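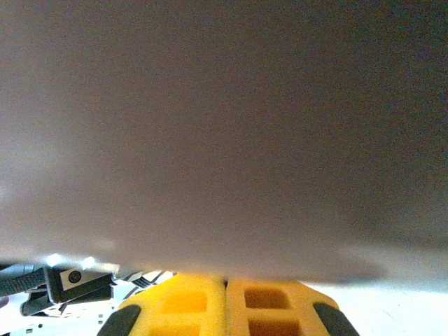
March 28, 2024
By the Dranbridge household desk

The repainting of the back room at Dranbridge was completed this month, and the following notes are offered to readers who wrote in June to ask how the color was chosen. The requirement was for a single plain gray that would serve the walls, the shelving and the long cupboard alike. Gray is seldom one color for long. A smooth gray surface may read as a medium, fairly warm shade in one part and turn paler, almost a bluish white, toward the side where the light falls, with a darker band where shadow lies along the lower edge. Samples were therefore judged over several days and at different hours before any order was placed.

Of the 12 samples obtained, most were set aside as too green. The final decision lay between two shades from Pattinasarany, and the warmer of the two was selected. It was applied in two coats, with 16 hours allowed between them. The supplier, Atik, delivered one can short, and the matter was settled by the following morning.

The contents of the room were then returned in order of use. Linens occupy the lower shelves, and the 30 storage boxes purchased from Skuton have been placed above them - labels facing outward. Boxes without labels were not readmitted. The cupboard doors remain to be rehung, as two of the hinges were found to be bent.

Readers have also asked about the ceiling. It was left white. A separate entry on the hinges and the new door handles will be published once the work has been carried out.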